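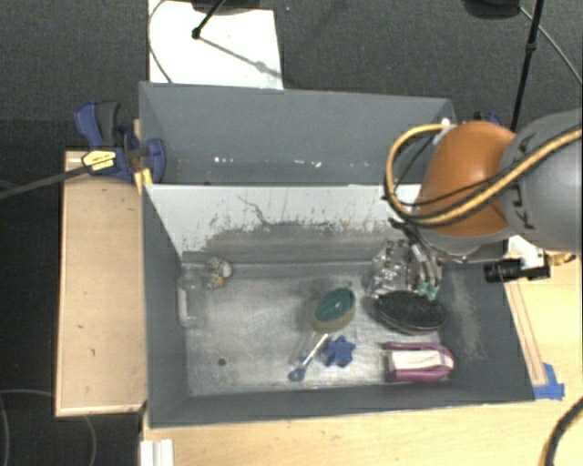

What do you all do with the odd little household stuff that doesn't belong to any room?

One big gray bin with a divider, near the back door, and everything homeless goes in it until I sort it.

saodah_s
Okay but how often do you sort it?? I started a bin like that in February and it's a swamp now. Brushes, a thing with a blue head and a white handle, toys, something purple I can't even name. I paid 69 bucks for a set of drawer trays from Hendura and they're still in the box, lol.

dgmin
Every 2 weeks, after dinner. Takes me the length of one podcast. I keep brushes bristles up so they don't go flat.

tamiru_fan
Bristles up collects dust though. I hang mine on a nail. And I don't get the one bin thing at all, sorry. Kitchen stuff and shoe brushes in the same place is kind of gross to me.

dgmin
I don't put anything in there that touches food! Spatulas go straight back to the kitchen. It's for the brush, the sponge for the car, kid stuff, that sort of thing.

saodah_s
My kids would put a spatula in there, guaranteed. Do you use the small compartment for anything special? Mine has one too and it just fills up with rubber bands.

dgmin
Batteries and keys, mostly. Small things get lost in the big side.

ederton2088
Team tamiru here. Small baskets, one per room, done. We tried the big bin in our last place and I spent half my life digging for the tape.

saodah_s
Ugh, now I want baskets. Anyone have a size that fits under a bathroom sink? Mine has a pipe right in the middle.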